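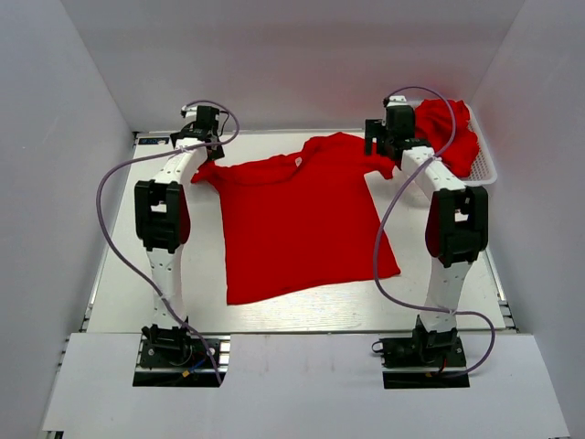
Figure 3. The two-arm folding cell with a red long-sleeved top spread between the grippers. The cables follow the links of each arm, held by pale ties, and a basket of red cloth stands in the rear right corner.

5.2 A cable fault that looked like a grasping fault

We had planned to give this section over to the folding results, and we will get to them in 5.3, but a good part of our autumn went into a fault that we misread for longer than we like to admit. We set it down at some length in the hope that it saves another small lab the trouble.

The trials on the Bellis set began in March and went along happily enough for the first few weeks. Then the left arm started to let go of sleeves. It would close on the cuff, begin the lift, and open again partway up, so that the garment slumped back onto the table and the right arm carried on folding cloth that was no longer where the planner thought it was. Out of 957 folding attempts, 55 ended this way. Our first thought was the cloth itself. A gathered sleeve end is an awkward thing to pinch, and the policy had always been a little shy of cuffs, so we spent many patient evenings adjusting the grasp height and collecting 44 extra demonstrations of sleeve pickups. The grasps became rather lovely to watch. The drops went on exactly as before.

It was Katherine Betancur who suggested we stop looking at the cloth and plot the drops against the pose of the wrist. Nearly all of them fell in the same region, with the upper link swung inward over the middle of the table and the wrist rolled toward the back wall. Each cable on our cell runs outside the arm, looping over the gripper and coming back along the links to the base, and it is held with a tie on the upper link and another on the lower link (Figure 3). The slack between those ties is generous near the elbow, which gave us a false sense of comfort. The slack that matters is in the loop over the gripper, and on the left arm it was too short. At the far end of the wrist roll the cable pulled on its connector, the gripper lost its signal for a moment, and the controller — quite correctly, by its own rules — treated the loss as a command to open.

Two things kept this hidden from us. The Vandia driver we use reconnects on its own and logs the event only at its most detailed level, which we had switched off to save disk space. And the dropout was short enough that the recorded joint positions looked perfectly smooth, so that anyone replaying an episode saw a gripper that seemed to have changed its mind.

The repair was humble. Ieuan Cadwaladr cut the wrist-side tie, fed more cable into the loop and tied it again, then moved the arm by hand through the full roll while Fuseini Agyeman watched the connector. We also changed the controller so that a lost signal now holds the last gripper position and pauses both arms until an operator clears it. We thought hard about this second change. Holding is kinder to the garment, but a gripper that stays shut on a lost signal could also stay shut on a finger, and for that reason the pause cuts in before any further motion and the operator can release the jaws from a separate switch.

After the repair we reran the sleeve pickups in the troublesome region and saw no further openings of this kind. There remained 7 drops, which we traced to ordinary slips at the cuff and have counted as grasp failures in the next section. The earlier 55 are left out of the policy's score and reported separately. Shadi Tarawneh argued for keeping them in, on the grounds that a cell is judged by what it does to the laundry, and readers who share that view can add them back from the counts given here.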